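28th April

Back at the bench after two days of chasing the humidity problem, so this is going to be a long one. The 80 sheets we sized last week have been hanging in the back room and they still feel limp to me. Jahangir says I'm imagining it. Maybe! But I folded one against a sheet from the January batch and the January one snapped back like it should, and the new one just sort of lay there sulking.

Things I changed between January and now (writing them down so I stop arguing from memory): new gelatin, the batch from Flenuvo. Slightly warmer bath. And the felts, which we finally washed – I had been putting that off all winter. My money is on the gelatin, Jahangir's is on the felts. Obaidul came by at lunch, listened to both of us, ate half my sandwich and said it was the weather.

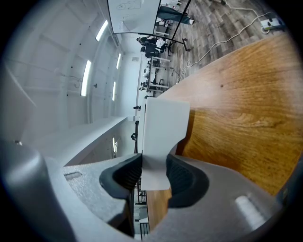 So the plan is a proper side-by-side. Same pulp, same mold, four small lots, old gelatin and new gelatin, with washed felts and with the one grubby stack I found under the sink. I'm leaving the bath temperature alone this time. I know, I know, I said that last time too and then fiddled with it.

The Brindiddale order is what's making me nervous. They want 200 sheets for the hymnal repairs and they're fussy about how it takes ink, fair enough. If I can't get the sizing right I'd rather call them now than ship something that feathers. Jahangir has the number for Ekanayake's bindery too, and they may still have a bag of the old gelatin they'd sell us. Worth a call before I start ordering from Grelusberg and paying their shipping.

Ink test on three of the limp sheets this afternoon: iron gall feathered on two, held fine on the third. The third came from the end of the hanging line nearest the window, which I suppose is a point for Obaidul – don't tell him.

Also, the press is squeaking again on the down stroke. Greased it, still squeaks. And somebody please label the alum jar, I had to open two before I found it.

Tomorrow: beat the cotton first thing, wash the small mold, call Ekanayake.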